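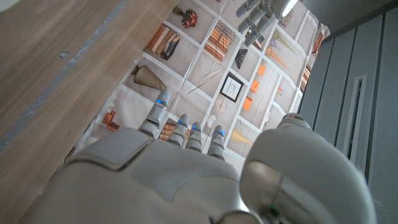 Figure 3. Four-fingered robotic hand in front of a printed shelf backdrop.

4.2 Rumor and Resale

We followed 249 listings for the outgoing Brivlow coupe, beginning in December, when word of a redesign first reached the owner forums. Sellers took the rumor calmly, by which we mean that 186 of them rewrote their ads within a week. The word "last" became very popular. Asking prices on manual cars rose by almost 1,000 dollars, while automatics sat where they were and were described as "rare" anyway. Kvaran's earlier study of the Dastis roadster found the same split, though her sellers were less fond of capital letters. We left out cars with engine swaps, whose prices appear to follow the owner's mood.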